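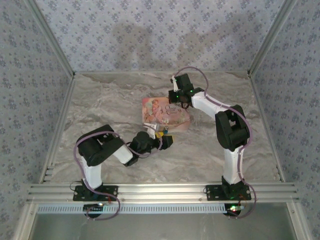
The Long Way Through a Short Book

My grandmother read the same picture book to me so many times one winter that she could do it with her eyes shut, and some nights, bless her, she did. I thought of her in May, when I drove out to Fothergill to spend a morning with Tia Wainwright, who runs the children's shelves at the Olatier bookshop and has strong feelings about reading aloud (most of which, I should admit, I now share).

"People rush," she told me, pouring us both more coffee than anyone needs. "A picture book might have 250 words in it. You could be done in 2 minutes, and then what have you had?" 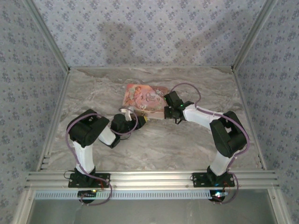

She likes to stop before each page turn and let the children squirm a little. They guess, they argue, somebody always wants to go back and check on the dog. Her own favorite, a story about a goose who moves to the city, has taken her as long as half an hour, and she's read it over 100 times. When I left she was hunting for her glasses, with the first families already coming through the door.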